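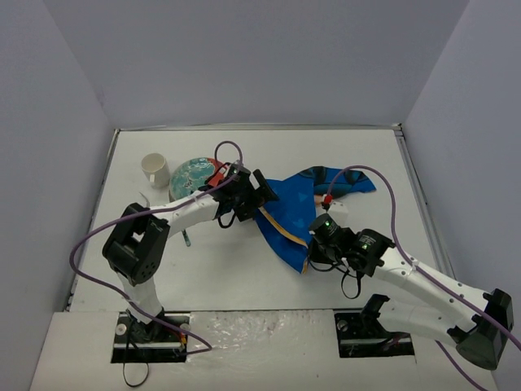 ### 4.2 Washing up and who does it

Draft of 2/24/23, tables still to be tidied.

The diaries from Prirnham cover 20 shared households. After dropping blanks and doubles we had 224 usable entries, most of them short. People wrote late in the evening, on the bus, once on the back of a gas bill. We took each entry as it stood and coded it twice: who used the item, who washed it. Where the two coders disagreed the entry went to Zoriana Skoryk, who settled it.

First finding, and the plainest. Housemates keep two sets of rules, one for pans and one for everything else. Pans get washed by the cook, more or less always. Small things don't follow the cook at all. Mug, side plate, knife and fork, the sort of thing in Figure 2, could sit for three days before anyone said a word, and then the word was usually about something else (bins, the heating).
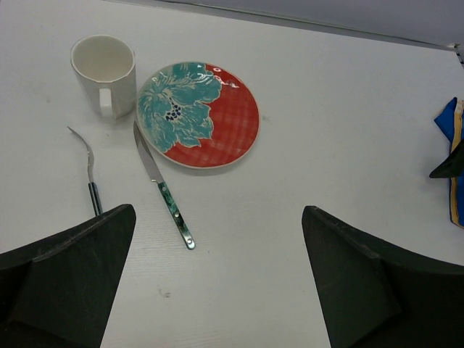 Length of tenancy mattered less than we expected. Newer tenants washed other people's mugs more often in the first weeks, then stopped. One diary puts it as "I was being nice and then I wasnt". Rent share had no clear link either way. Owning the item did — things brought from home were washed sooner, and by the owner, and put away in bedrooms in a few houses. Kusuma House, the largest, had gone over to this completly by March.

Rotas are a seperate matter. Roughly half the households had one on the wall at the start. Few kept to it. Those that did had short ones, a name and a day, no list of tasks. Longer rotas were argued over and then left up, out of date, and entries from those houses mention the rota mainly as proof that someone else was at fault. We read this as a sign that the rota was doing a different job by then, see 4.3.

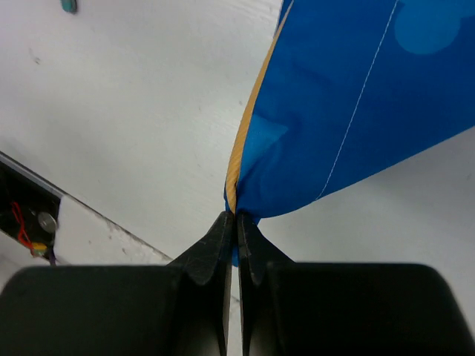
Kamol Nilsuwan, reading an earlier version, objected that this is too hard on the rota. In his view an ignored list still tells a new tenant what the house thinks is fair, and the diaries can't pick that up as everyone writing them had already moved in.

Fair point. We have no entries from a move-in week, bar two, both from the same house. The claim is kept to settled households from here on. Limits of the coding also in 4.4 — mainly the "nobody in particular" code, used too freely early on.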